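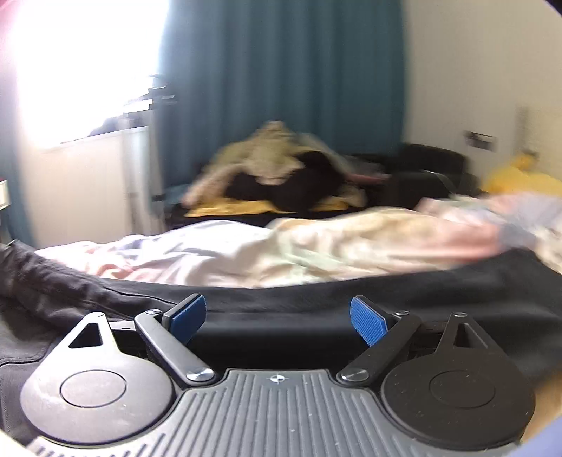 Bedding, clothes and a teal curtain by the window.

Dear Zulema,

Thank you again for your patience while we got this update together. I know you asked for something short, and I did try, but there is a good deal to tell you about the Kiani project and I would hate to leave the nice parts out.

As you'll remember, the grant was for a study of how families are shown in television advertising, and in particular how viewers read couples when the ad never says outright who is married to whom. We finished collecting ads in July. Eulalia Painemal and Kuo-hua Cheng have now coded 100 of them, mostly for furniture, coffee and phone plans, and the two of them agree far more often than I expected when we started. Where they disagree, it is nearly always over the same kind of moment (a hand on a shoulder, a look across the kitchen), and those are the ads we took to our viewer groups.

We have held 2 of the 3 groups so far. The Sadholm coffee spot got the liveliest talk by a mile! Half the room was sure the women were sisters, and the other half couldn't believe anyone would think so. The Fetetti ad, which we had all bet on, hardly got a rise out of anybody. Older viewers were more willing to say "I don't know" than the younger ones, and Kuo-hua would like to follow that up.

Now for the slower part. Lademis has not yet given us permission to show its holiday ad in the final report, and Abundio Xolalpa has written to them again. If the answer is no, we will describe the ad in words and move on. The last group was also put off when our room fell through, and Igor Slanina is looking at the library instead.

Spending is on track, apart from transcription, which ran over by $30. I have moved that from the postage line and hope that's all right with you.

The draft chapter on viewers will come to you next, once Eulalia has been through it.

With warm thanks from all of us on Kiani
Sunday, November 12, 2023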